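Science Zone > Machines > How robots learn

How does a robot learn to tidy up?

A robot starts out knowing nothing about oranges. People have to show it what to do, again and again. At Altwood, workers pick up a gripper, a kind of mechanical hand, and do each job themselves. Every try is saved as an example. The team saved 3186 examples in February.

Some jobs are simple, like lifting 2 dates. Tipping a cardboard tray of mandarin oranges and dates is harder, as everything slides. 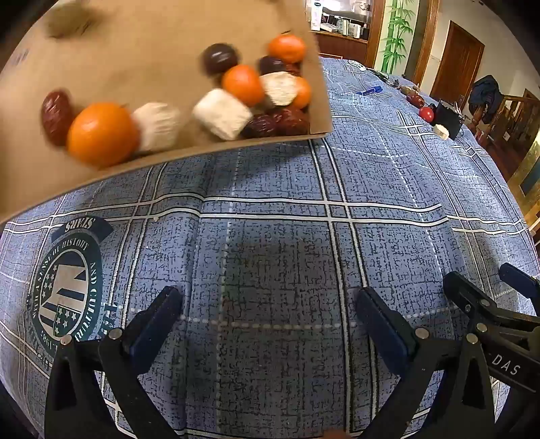
Blandine Riviere says a computer needs messy tries as well as neat ones, and that 2000 of the same colour fruit would teach it very little.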